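Open day at Dronditura, Trurnport
Posted 29/08/2025

I have been wanting to get inside the Dronditura building ever since it took over the old insurance offices by the harbour, so when the open day was announced I put my name down the same evening. It's a small packing house, for anyone who hasn't come across it. Craft kits, mostly: weaving, bookbinding, lino printing, a very nice beginner's basket kit which I have made twice. All of it is packed in Trurnport and goes out from there, and I'd always pictured a big cold shed with a concrete floor and a radio going.

Well, it has carpet! Proper office carpet, wall to wall, left over from the insurance people. I can't tell you how much difference it makes to a working room. You come up the stairs expecting clatter and it's as quiet as a library, just a soft rumble when a trolley goes past and people talking in ordinary voices. Our guide said they'd meant to rip it out in the first year and then got so fond of the hush that they left it alone.

The 321 from the station stops right outside, by the way. Don't walk it from the front as I did, it's uphill the whole way and there's no shade.

We were given badges and a cup of tea and taken round in small groups. The first stop was the paper store, with 2000 sheets of handmade paper from Stasiv in wide flat drawers, and I could have stayed there all morning. The paper comes in bales and every sheet is looked over for holes and thin patches before it goes into a drawer. The rejects get cut down for swing tags, and we were each allowed to take a few (I took rather more than a few).

Then on to the packing floor, and the part of the day I have talked about most since I got home: the tape.
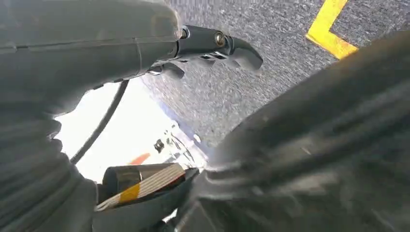
Grey carpet and yellow tape on the packing floor.

They mark out the floor in bright yellow tape, straight on to the carpet, and each outline is a parking place. Trolley goes in the outline, trolley stays in the outline until it's finished with, and everyone knows where to find it. It's so simple and it works so well in a room that size. Before the tape, we were told, people would leave a trolley wherever they'd happened to stop, and then someone else would shift it a bit to get by, and by the afternoon the glue and the needles would be at opposite ends of the building.

I asked whether the tape stuck properly to carpet, having tried something like it at home for the children's scooters and given up by teatime. It does, if you press it down hard and go over it again the next day. Corners are the weak point. They lap one strip over the other at the corner and rub it flat with the back of a spoon. A trolley wheel can still ruck it up now and then, so there's a roll hanging on a hook by the door and whoever spots a loose end sees to it. They did a big re-lay in April, when the layout changed to make room for the Rornska wool, and it took two evenings and a lot of crawling about.

A man in our group wanted to know why they didn't paint the lines. You can't paint carpet! But I think he had a warehouse in mind, and to be fair so had I until I climbed the stairs.

The trolleys are a treat too. Blue metal, open shelves, little casters, and plastic bins on them to hold the bits and pieces. We were shown how a kit comes together. You take the slip, you read down it, you go from one parking place to the next in the order it's printed, and by the time you're back at the bench you have everything in your tray. The bookbinding kit has 32 separate items in it, if you count each needle, and the person packing it while we watched didn't look at the slip once.

We were allowed to have a go. Mine was the small lino kit, the easiest one they do, and I still managed to leave out the roller. Great fun all the same, and a very patient woman at the checking bench handed my tray back with a pencil tick next to everything except the thing I'd forgotten. 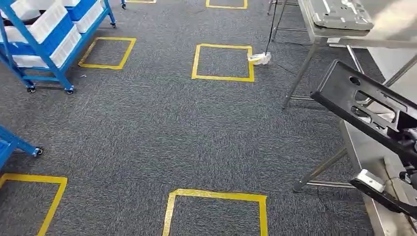 I liked hearing how the bins get chosen. Light, stackable, easy to wipe and easy to lift with one hand, those were the rules, and everything else was a matter of what the supplier had in stock. If a bin gets low, you turn it round so its label faces the back, and whoever does the refill walks along looking for the blank ends. I have already started doing this with the jars in my pantry and I'm delighted with it.

There was a good conversation about what happens when a parking place is left bare. It means the trolley is out being filled, or being used somewhere, and the rule is that you never put anything else down in its place. No boxes, no coats, no "just for a minute". One of the packers told us that was the hardest habit to learn, much harder than the packing, and that new starters always want to stand a parcel in there.

After that came the wool room, with the Rornska yarns in skeins up to the ceiling. The smell! Sheep and lavender and a bit of cardboard. They have 133 shades on the card this year and I went straight for the mossy greens, as I always do. The natural cream was my favourite in the hand, though, very springy, and I've got two skeins of it on the table next to me as I write.

A few notes if you're thinking of going to the next one. Wear flat shoes, as there's a lot of standing. Bring a bag, the seconds table by the exit is very good value and they run out of carriers. The tour is longer than the leaflet says and there's only one loo on the packing floor. Cake is served at the end in the old boardroom (get there early for the ginger one). Children are welcome on the tour but have to stay on the walkways, and the ones in our group were very good about keeping to their side of the yellow lines.

I bought a roll of the tape on the way home, and the hall cupboard is getting it first.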